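Planning counter space on paper before you buy shelves

Most kitchen layout apps want your email and then sell you drawers. Brown paper and blue painter's tape do the job, and I trust them more. Cover a long table with kraft paper, tape off rectangles, and start with one bowl.
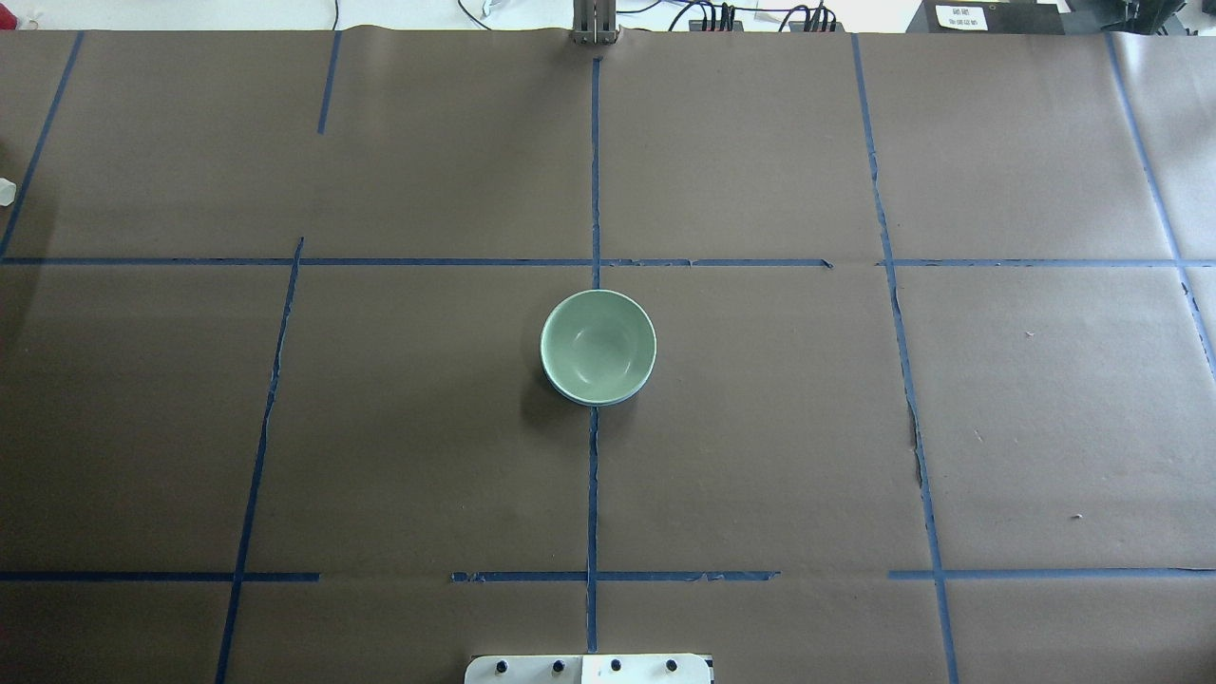

Don't fuss over straight lines. The guides that demand a ruler are mostly padding. Torn ends are fine too, as long as you can tell one zone from the next.

Next, add the bulky stuff: toaster, lidded saucepan. Leave room for the pan handle and the toaster cord — both take more space than the box dimensions claim.

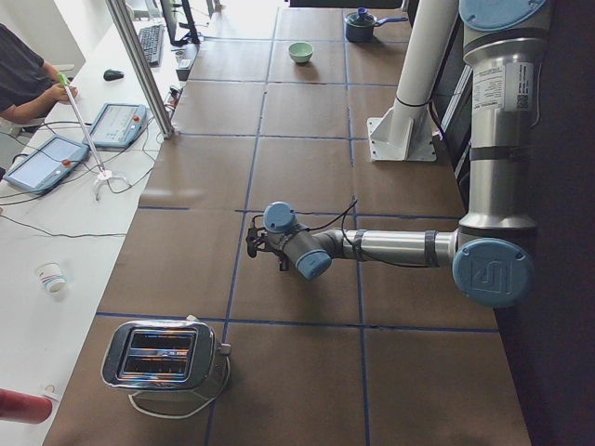 Quinlan Home Skills Club

Now try reaching for each thing. If you have to lean over the toaster to get the pan, swap them. I doubt any "work triangle" will tell you more.
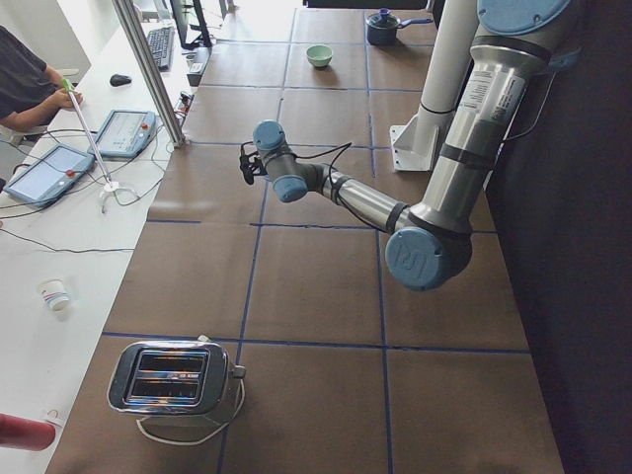 Toaster near, saucepan far

Bowls come last. Try a second one in its own zone before you decide to stack.

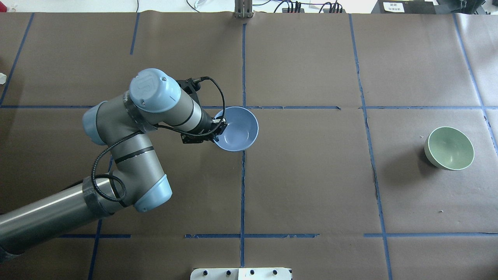

How long should I leave the layout up?
Two breakfasts and a dinner. Any longer and the paper gets greasy.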